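Thread on the air monitoring results from the Wolden corridor, now that the June data are posted. 1/8

Setup: 46 low-cost PM2.5 sensors on utility poles, 5 of them co-located with the reference monitor at the Standberg depot. Readings logged every 60 seconds, averaged to one hour. 2/8

Raw sensor values ran high on humid mornings. Aušra Luik's correction uses relative humidity and temperature, fitted on the co-located units only. Code is in the repo. 3/8

After QC we kept 39 sensors. Most of the rejects had clogged inlets. Two had clock drift we couldn't repair. 4/8 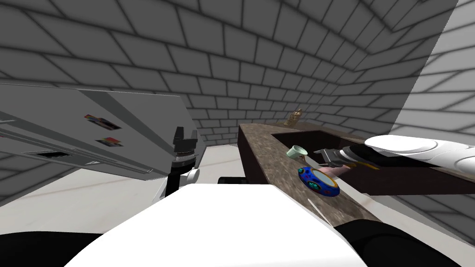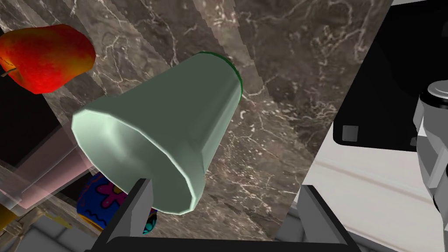
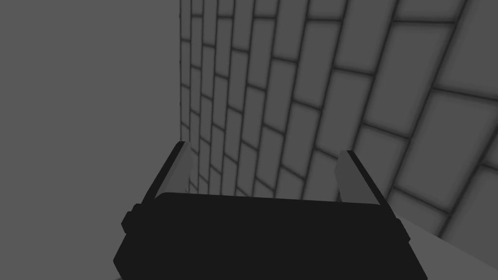
Simulated room renders: refrigerator and wall, green cup, tiled wall corner. 5/8

Main finding: the morning peak sits along the truck route and falls off within a few blocks. The evening peak is flatter and covers the whole valley. Ehab Bennani thinks that one is mostly wood smoke. I'd want filter samples before saying so. 6/8

Limits: one month, one season, no black carbon channel. Optical sensors undercount the smallest particles, so fresh diesel exhaust is probably underestimated at curbside poles. Don't compare single hourly values to a 24-hour standard. 7/8

Hourly CSVs and the site list are up, with flags left in so you can redo the screening. Pole heights are in a separate file. If you find a bad timestamp, open an issue with the sensor ID. Shadi Mahasneh is handling fixes through the end of the month. 8/8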